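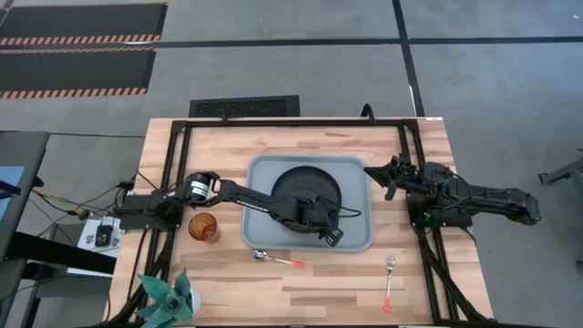
The Kwofie kit at the table-setting step, left gripper over the tray.

Step 4: Teaching the plate pickup

Now for the part I'd been looking forward to ever since the Kwofie arrived! Put your plate in the gray tray and lay out the glass, fork and spoon wherever you'd like them. Open Flustiletti, set the arm speed to 700 (it ships at 2000, much too brisk for a first try), and guide the left arm down slowly. Save the pose, then do the right arm the same way, and take your time, there's really no hurry.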